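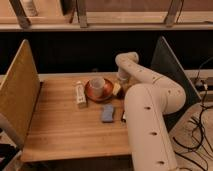 The arm over the table at the Iltdale workshop, with the cup, saucer and sponge set out.

Home | News | Projects | People | Past Issues | Contact

Table Work at Iltdale Passes 2,295 Examples

The tabletop project run by Vilter and Karunaratne has now recorded 2,295 examples at the Iltdale workshop. The count was taken on 24 December 2018, when the table was shut down for the break.

Each example is a short recording of the arm doing one small job with household things. An operator guides the arm from a separate set of controls. The cameras record what happens on the table, and the joint positions are saved alongside. Later, all of this goes to the learning system, which is trained to produce the same kind of movement without an operator.

The jobs are plain ones. Pick up the small block and put it down somewhere else. Move the sponge to the other side of the saucer. Lift the cup off the saucer and set it back. A good operator can get through 47 of these in a session before needing a rest. Most people do fewer in their first week, and that is fine.

Karthik Paul, who runs the table, asks operators to keep failed tries in the set and mark them as failed. In the early days people were deleting them, and the first version of the system had no idea what to do after a missed grip. It would close the gripper on air and carry on to the next step as though it were holding something. Paul went back to the operators and asked for recordings in which the arm misses, backs off and tries again.

"I would like more of the ugly ones," he said. "We have plenty where everything goes right."
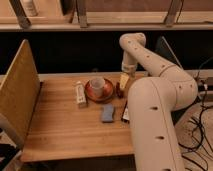 Small items take the most time. The gripper has to come down close to straight, and if it is a little to one side it pushes the item away. Things near the saucer are harder again, as the rim gets in the way of the fingers. Operators are asked to slow down for the last part of the move and to avoid dragging anything across the table to make it easier to reach.

The layout is changed between recordings. If the cup were always in one place, the system would learn the place and pay little attention to the cup. Operators move things a small distance each time and now and then turn the carton or swap which side the sponge is on. They write down the name of the job in the log, using the wording on the job list. Please don't make up new names. We found 2 spellings of the same job in the December log, and they had been filed as separate jobs.

All recordings are checked at Esham before they are added to the set. The checker looks for missing camera footage, a wrong job name, or a hand over the table while the arm is moving. Recordings with a hand in them are taken out. The backlog at Esham currently stands at four sessions, and those are not part of the total given above.

When work starts again the first task will be recordings with more things on the table at once. Paul also wants to repeat some of the cup jobs with the lights lowered. Anyone at either site who has used the practice controls can sign up for a session. The sheet is with Karthik Paul at Iltdale, and the job list is kept next to it.

Share this item | 4 comments

Contact the newsletter | Copyright 2018 Vilter and Karunaratne | Back to top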